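Medication cart drawer labels: by drug class or alphabetical?

ferrule_nine
We're redoing the drawer layout on the Padolora carts and I want opinions before April. The current scheme is alphabetical by generic name. It breaks every time the supplier changes a package size, because a bigger box pushes everything after it into the next drawer. The stock list is 464 lines, so one shift means a lot of relabeling.

tidewrack
Class first, then alphabetical inside the class. Alphabetical alone puts look-alike names side by side, and that's the pair you want apart. We moved to class order at Ranitz and kept a printed index on the side of each cart.

quillback
Disagree. Class order assumes everyone agrees on the class. Half our returns were things with two uses, filed in either place depending on who was on shift. Alphabetical has one right answer.

tidewrack
Two uses, one home. The index says where. If people don't read the index, they won't read the drawer label either.

ferrule_nine
Drawer fronts are light blue, key lock near the right end of the top one.
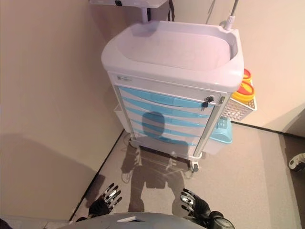
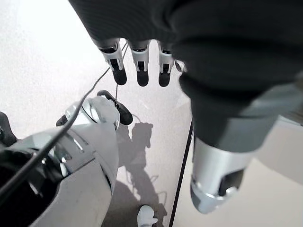
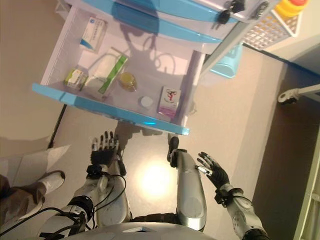
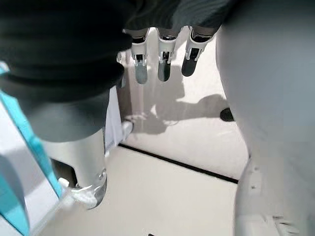
First: cart from the front. Third: one drawer open, mixed box sizes and a small amber jar.

quillback
The drawer in your third one is shallow. Do you have dividers for it? Without fixed bins, neither scheme survives a week. Things slide when the cart turns.

ferrule_nine
Dividers are on order from Prastar. Adjustable in one direction only.

mossback_b
Get the two-way kind if you can still change the order. One-way strips give you long lanes and small boxes end up behind each other. Also keep jars and tubes out of the lanes with cartons. We use a separate tray for them.

quillback
Agreed on the tray. Still alphabetical for me.

tidewrack
Label size is the other thing. Anything under 5 mm letter height is unreadable in night lighting. Put the strength on its own line and leave the brand name off.

mossback_b
Brand name off is fine until a substitute arrives and the box says something different from the label. The Vídalín sheet template has a second field for that. Small type, but it's there.

ferrule_nine
I'll set up two carts by class and leave the rest as they are, then compare the misfile counts. Does anyone have the index template as a plain spreadsheet?

tidewrack
Sent by PM. Column D is the drawer number, don't sort on it.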